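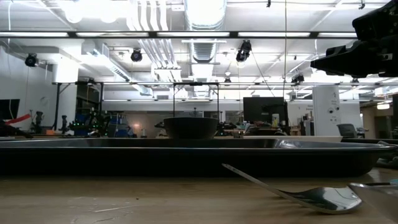
Last updated: 4/24/20

Granar Tableware Set – README

Contents
1. Summary
2. What is in the set
3. Layouts
4. Folder structure
5. Label fields
6. Known problems
7. Use and citation

1. Summary

Granar is a collection of still pictures of ordinary kitchen and serving items on a tabletop: trays, baking sheets, bowls, cups, spoons and other small utensils. It was put together for work on recognizing tableware that touches, overlaps or hides other tableware. The current release is 1.2 and holds 2,820 images. Release 1.0, from November, held 1,552 of them; the remainder are new layouts and carry the prefix "b_" in the file name.

The set has no food in it. All items were laid out empty.

2. What is in the set

Items fall into 9 classes:

tray
bowl
plate
cup
spoon
fork
knife
lid
other_utensil

"tray" covers serving trays as well as baking sheets and roasting pans with a raised rim. We tried to keep these apart in release 1.0 and gave it up, as the annotators disagreed too often on shallow pans. Anyone who needs the distinction can use the free-text field "note", which is filled in for most of the older images.

"spoon" covers teaspoons, tablespoons and serving spoons. Ladles and slotted spoons go to "other_utensil".

Color is recorded as light, dark, metal or mixed. A dark tray with a bright metal corner is labeled dark, with the flag "reflective" set to 1.

3. Layouts

Each layout belongs to one of two groups.

Urnero: items stand apart on the bare tabletop. No contact between items.

Drurkska: items are stacked, nested or propped. Typical cases are a bowl on a tray, a spoon with its handle resting against a tray rim, and a lid leaning on a bowl. The lower part of a bowl is often hidden behind the rim of the tray when the view is low. Such a bowl is still outlined as a bowl, visible part only.

The table is light wood. Scratches and stains on the top are part of the surface and are not labeled. We did not sand or cover it between layouts, so the same marks recur and can be used to line images up.

4. Folder structure

images/urnero/
images/drurkska/
labels/urnero/
labels/drurkska/
splits/train.txt
splits/val.txt
splits/test.txt
CHANGES.txt
README.txt

Label files have the same base name as the image and are plain JSON. The splits are made by layout, so all views of one layout stay in the same split. Please do not reshuffle by image – neighboring views are very similar and the scores will be too high.

5. Label fields

item_id – unique within the layout
class – one of the classes in section 2
color – light, dark, metal, mixed
reflective – 0 or 1
supported_by – item_id of the item underneath, or "table"
leans_on – item_id, or empty
truncated – 1 if the item runs past the image border
visible – estimated visible share, in steps of 10 percent
note – free text, may be empty

A spoon that lies with its bowl on the wood and its handle up against a tray gets supported_by = "table" and leans_on = the item_id of the tray. Release 1.0 used supported_by for both, which could not be parsed reliably. The old labels have been converted.

Items that run past the border and cannot be identified are given the class "other_utensil" with truncated = 1. Only items on the table are labeled. Furniture and equipment elsewhere in the room are left out.

6. Known problems

Polished metal reflects the overhead lights. On spoons the highlight can cover a large part of the bowl, and automatic outlines tend to cut it out as a hole. The hand-drawn outlines do not have this fault, but 10 files in labels/drurkska have not been redrawn yet. They are listed in CHANGES.txt.

Dark bowls on dark trays have low contrast along the lower edge. Expect an error of several pixels there.

The "visible" values for nested bowls were estimated by eye and differ between annotators by one step, at times two.

Knives are underrepresented. Plates appear mostly in Urnero.

7. Use and citation

The set may be used and passed on for research and teaching. Keep this README with any copy. Cite as:

Paredes, Granar Tableware Set, release 1.2.

Corrections to labels are welcome. Send the base name of the file, the item_id and the proposed value. Changes to outlines should come as a complete replacement label file, without reformatting of the other fields.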